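Home-built grippers, worth the bother?

Tridar, January 3, 2019
Third go at our workshop pair. The backpack frame carries most of the kit, so there's less in your hands.

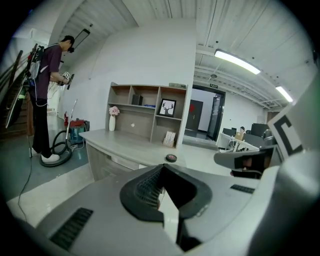 It's still 2 kg too heavy for a full afternoon, and I don't trust the tracking.

Trakon
Neither would I. You've spent 1785 quid on a fancy litter picker.

Nyanda
Unfair. Mine ran 112 grabs before it drifted. Are the marker cubes glued or screwed?

Tridar
Screwed. Same pair at the table:

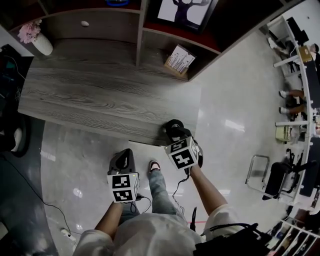
Both grippers with their marker cubes, cables hanging down

Trakon
Those cables will snag within 30 minutes. Still not sold.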